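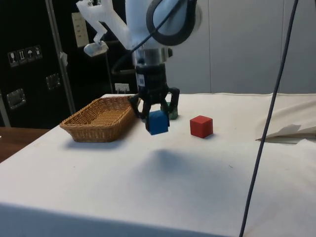
Sound on a chip with no sound hardware. That's the whole pitch behind Clurero, a little synth that runs on a bare microcontroller and makes its noise by flipping one output pin very fast. It's the opposite end of the hobby from a robot arm with a fat black cable looped up its side and a blue cube held between two fingers. No motors, no joints. One pin, a resistor, a capacitor, a speaker out of a dead clock radio. Fits under a coffee cup.

How it works, quick version. The chip has a timer. The timer fires, the code adds a number to a running total, the top bits of the total pick a spot in a wave table, and that value sets how long the pin stays high. Do that fast enough and the filter smooths the pulses into something your ear takes for a note. Bigger number, higher pitch. Want a second voice? Another running total. Mix the two by adding and shifting right. Watch for overflow or you get a buzz like a trapped wasp.

The trouble is time. Every pass through the interrupt has to finish inside 191 cycles or the pitch goes sour. The first build of Clurero used most of that on one voice. One! Then came Nudstead, the assembler macro set it's now written in, which unrolls the mixing loop and keeps the totals in registers the whole way through. Four voices now, plus noise for drums. The code takes 980 words of program memory, tunes not included.

Tunes are the fun part. Each note is a byte for pitch and a byte for length, and a song of 600 bytes goes on longer than most people will want to hear it. There's a converter, Galanis, that eats plain text and spits out tables. Picky about line endings. If your first note is missing, thats why.

Building one: use a 10 microfarad cap on the supply, close to the chip, short leads. I skipped it and lost an evening to a whine I blamed on my code. Keep the speaker wire away from the crystal too. And put a real volume pot in, turning it down in software costs you bits and the quiet parts go gritty.

What's next is Flaltavari, a bigger board with a proper ladder of resistors in place of the single pin. Cleaner sound, eight pins gone. I've heard it on a breadboard and the bass is much better, altough I sort of miss the grit. Boards are due in October. The source for the one-pin version is done and it's the one I'd start with, parts are cheap and there's nothing on it you can't solder with a bad iron.

Filed under: Chips & Circuits, Audio

We use cookies to remember your settings and count visits. By continuing to read you accept this. OK | Cookie settings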